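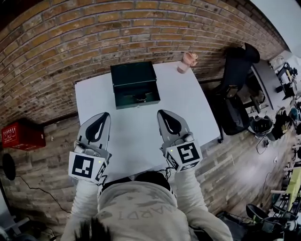 Re: [wetland-techs] Duck box checks at Tamihana

Hi all,

Jaqueline Ayala wrote on Thursday:
> Do we still need people for the wood duck box checks? And is the
> pay the same as last season? I have two students asking.

Yes and yes! We want four technicians for 11 weeks, same hourly rate, and the bunkhouse at Fetstead is free again (bring your own bedding — the mattresses are all we supply). The unit is 1225 acres, so your students should be okay with long days in waders and a fair bit of paddling. A degree would be nice but I care more about whether they can back up a boat trailer.

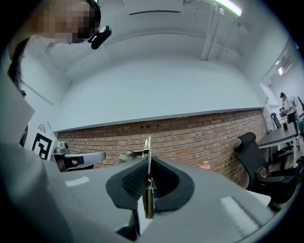
Box checks go faster in pairs, one on the ladder and one writing down eggs and shells. Last year the writer kept missing numbers in the wind, so I'd love to try radios this time. Something like the small black headset next to the ear in the photo, with the thin stem toward the face, would leave both hands for the ladder. If anyone has used a set in a canoe, write me off list.

Resumes can go straight to me. Oh, and Allel Slough is closed until October.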